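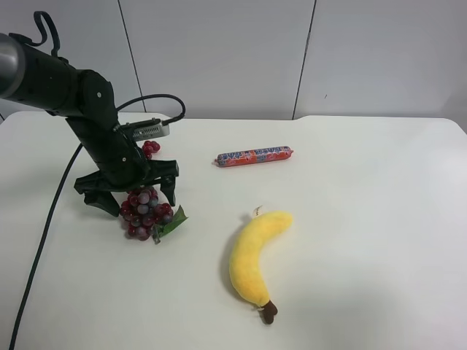 Pre-run checklist for tabletop arm cells
June — by the Ovstead cell safety desk

Inspection of a pick cell starts with the cables and ends with the stop button. Work through the items in order, with the arm paused. Walk the full length of every cable first, both the short one that loops from the arm to the wrist module and the long one lying across the tabletop. A cable on the table is a comment, and a cable inside the pick area is a fail. Soft and rounded test pieces such as the grapes and the plush banana stay on the table during the check.

1. Base bolts tight. OK.
2. Housing screws present at elbow and wrist. OK.
3. Wrist cable has slack through full rotation. OK — recheck after 64 cycles.
4. Long cable tied down. COMMENT. Reroute behind the arm before the next Danetau run.
5. Stop button within reach of the operator's chair. OK.
6. Speed limit loaded from the Kudatthorpe profile. OK. 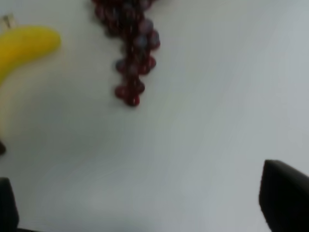
Category: Gripper and wrist view

7. Both fingertips in view with the gripper open. OK.
8. Clear tabletop between fingers and test pieces before start. OK.
9. Image sharp enough to read outlines. COMMENT. Soft edges on the grapes and banana. Clean lens, repeat.
10. Finger pads changed at 291 hours. OK, now at 213.

Any fail stops the run. More than 3 comments and the cell gets a second check.

Comments

cellnotes: Does item 4 apply if the cable is taped?
benchside: We tape ours and still log it. Tape lifts.
yanez_line: At Yáñez we do item 5 first.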